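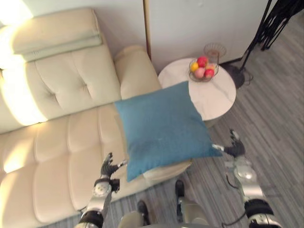

Our project set out to teach a humanoid robot to tidy a living room by having one of us steer it through the job until it had enough examples to copy. The proposal said "household tidying tasks." By the second week of term that had shrunk to "pillows," and by the third to "pillow, singular." We picked the teal one because it stands out against a cream sofa, and cream leather under strong light was giving the vision side enough trouble already. The far left end of the couch washes out almost to white, and all those tufted seams look, to a small neural network, like a great many edges worth caring about. The pillow gets lifted with both hands, one on each side, and most of this report is about how hard it was to get a person to do that through a robot.

1. Setup

The operator wears a headset and a pair of tracked gloves and sees what the robot's head camera sees. Arm motion is copied across by Zistard, the control software our department already had a license for. Finger motion is copied too, with less conviction. The recordings go into a logging tool we wrote ourselves and called Swati, after the font test string that was still in the title bar when we first showed it to our supervisor. Each recording holds the camera video, the joint positions of both arms, and the finger commands. The legs stay in a balance mode and are not part of the demonstration. We asked about letting the operator walk the robot as well and were shown the repair budget.

The task, as written on the sheet taped up for operators: start with the pillow lying flat on the seat, pick it up with both hands, turn it upright, lean it against the backrest, let go, bring the arms home. A person does this in two seconds while thinking about dinner.

2. Collecting demonstrations

We had four operators, meaning the four of us. We recorded 71 demonstrations over five afternoons in the Dradelow lab. Going in, we assumed the hard part would be the pickup. Going by our notes, it was letting go. The gloves give no sense of touch, so every operator squeezed harder than needed and then opened both hands at slightly different moments. The pillow would swing toward whichever hand was late and fall on its face.

Depth was the other nuisance. Looking down from the robot's head, it is easy to believe a hand is beside the pillow when it is in fact hovering over it. Two of us developed the habit of patting the seat first to find out where it was. The model later learned this too, and pats the sofa with great care before doing anything useful. We considered removing those recordings and decided we had earned them.

The side table caused its own rule. It stands right by the armrest with a wire basket of fruit and a piece of clear glass on it, and a pillow carried too wide will pass over the rim. After one apple went under the sofa, the operator sheet gained a line in capital letters: LIFT, THEN TURN, AWAY FROM TABLE. We could have cleared the table. The brief from our supervisor said "a furnished room," so the fruit stayed.

3. Training

We trained an imitation model on the recordings, using the Vekside codebase with its settings mostly untouched. Our first attempt to improve those settings made the right arm tremble, and we put them back. Recordings where the pillow fell were left out of the final run. Recordings where the operator paused for a long time were trimmed by hand, after an early model learned to pause for a long time.

4. Results

The trained robot usually gets both hands onto the pillow and lifts it. Turning it upright works when the pillow starts near the middle of the seat and gets worse toward the glare. Placement is fair. Release is poor, in exactly the way ours was, down to the late hand. If we wanted proof that the robot learned from us, we have it.

It does not recover well. When the pillow slips, the model carries on with the rest of the motion and places nothing against the backrest, gently, before bringing its arms home. We never recorded anyone picking up a dropped pillow, so it has no idea that this is allowed.

5. What we would change

Record mistakes and the fixing of them on purpose. Give the operator some signal for contact, even a buzz in the glove. Agree on one way of letting go before anyone puts the headset on. Get a blind for the window end of the sofa, or at least record at more than one time of day. The folded green throw along the top of the backrest was meant to be our second task, and it is still folded.

Submitted March 12, 2026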